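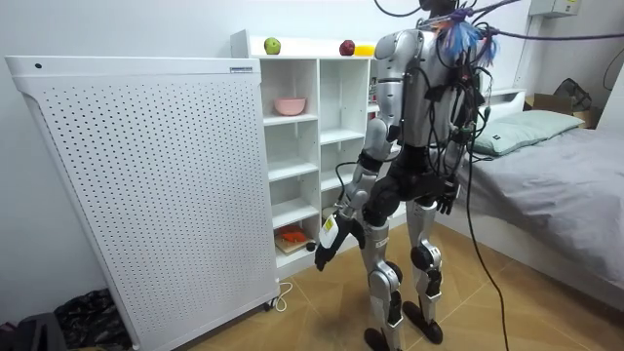 4.2 Hand Controller Comparison

We compared the Ledstead and Runau controllers on a shelf task with fruit. Each controller was given 14 trials at a command interval of 500 ms.

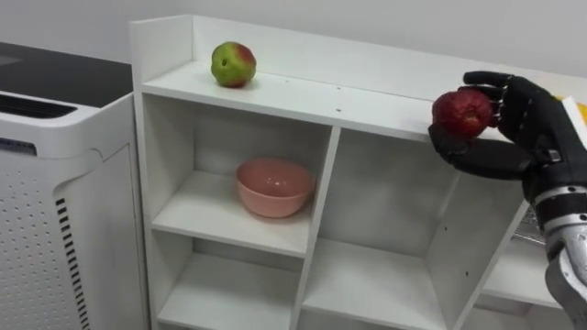
2 min read

Figure 2. Red apple held in the five-fingered hand at the top shelf.

Grip force limits were the same for both controllers. Runau completed 13 trials and was selected for the tests in Section 5.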